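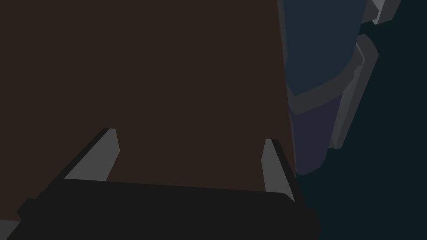

Dark brown, Tuesday.

Rain all morning, so I left the allotment alone and sorted seed. Found 7 packets of beans, most of them from the Haverford swap. Cleaned the trowel and wrote out labels for the trays.
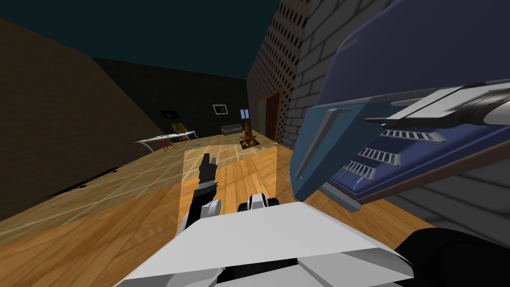

When do the broad beans go in? Second week, under fleece, if the ground has drained.

The bed by the gate is still heavy - I dug in four bags of compost last month and it sits like clay. Might try leeks there instead.
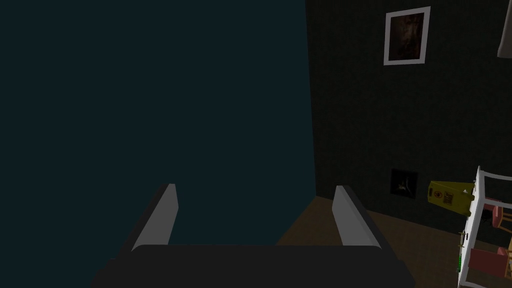 Leeks would sulk in it, according to my sister, and I should put in potatoes to break it up. Ordered six seed potatoes after tea.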